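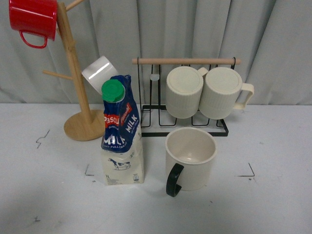

Monday, September 9, 2019

The club restarted last week, and the first job of the term is the same one we left unfinished in March: pick up a mug, put it where it belongs, do it again. Morenike Tijani keeps the task list, and the entry reads "mug handling, two racks, one obstacle." The obstacle is a one-liter carton of milk.

The setup is a white table with a curtain behind it. Two L-shaped corner marks on the tabletop outline the placement zone. I want to keep this layout fixed until the end of the term, because last year we moved things between sessions and could not compare any of the runs.

The two racks are different problems. The mug tree has short dowel arms at different heights, and a mug on it can hang tilted on its side. The pose estimate has to come from whatever part of the body is showing. With the carton parked in front of the tree, the white mug is partly covered, and our detector (we call it Garo) tends to fit the visible part with a mug that is too small. The glossy surface adds a highlight that Garo reads as an edge. Yusri Entili tried clipping the bright pixels before the fit. That fixed the highlight and broke the detection of pale mugs in general, so it is switched off again.

The wire rack is easier for position and harder for grasping. The ribbed mugs hang upside down from a horizontal dowel, side by side, and one handle is mostly hidden against its neighbor. Our planner, Janton, wants a handle. When it can't find one it falls back to a grasp on the body, and with two mugs this close the fingers have very little clearance. I have set the fallback to try the outer mug first.

The standing mug is the baseline. It is light with a black handle, so segmentation is simple. All new code has to pass on that mug before it goes near either rack.

Numbers so far, simulation only: Janton planned 1000 grasps on the baseline mug and found a collision-free path for 956 of them. Most of the failures have the handle turned toward the carton. I expected them to be spread more evenly over the handle angles and have not found the reason yet. The carton's collision model is a plain box, which is wrong at the slanted spout, but the failing paths don't go near the top.

For the table we agreed on 50 runs per rack, logged in one file with the commit hash on every line. Yusri is writing the logger. A run counts as a success if the mug ends up upright inside the corner marks and the carton has not moved.

Open items:

- Recheck the camera calibration before the first logged run.
- Replace the box model of the carton.
- Decide whether a mug touching a corner mark is inside or outside. Morenike says outside. I have coded it that way.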